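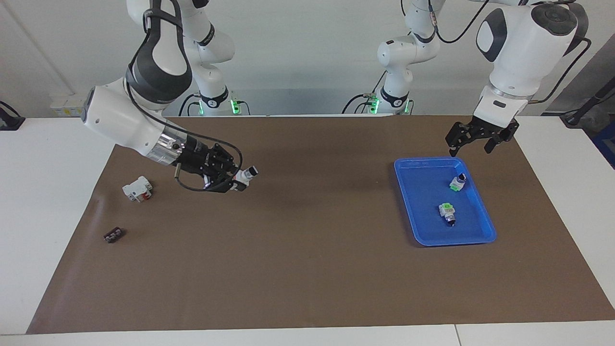
**Firkix** is a method for teaching two-armed robots to sort and place small electrical parts, developed by Arvo Sjöberg and Xiomara Kapoor at the Sidness laboratory and first described on November 6, 2023. It is best known for a pleasing result: a policy trained on one arm's work can be carried over to the other arm with very little new data.

## Method

A person guides both arms through a task while joint positions and camera views are recorded. Firkix then splits each recording at the moments when a gripper opens or closes, and learns the stretches between them separately. One arm can hold a part over the mat while the other waits with open fingers above a tray, and the model treats that waiting as a skill in its own right (earlier systems threw those stretches away!).

The parts are deliberately awkward. White housings with metallic cylindrical ends reflect light and roll easily, so a grasp that looks fine from above may still slip.

## Results

The main training set, called Rebelo, holds 3,546 recordings, of which 3,000 were used for training. Moving a learned skill to the opposite arm took only 105 further recordings, a wonderfully small number for work this fine. Erasto Shemweta later repeated the transfer test with seven part types and found the same pattern, although thin flat connectors remained difficult.

## Related work

*Ravik*, by Tavion Ruiz-Ortega, uses the same splitting rule with a single arm.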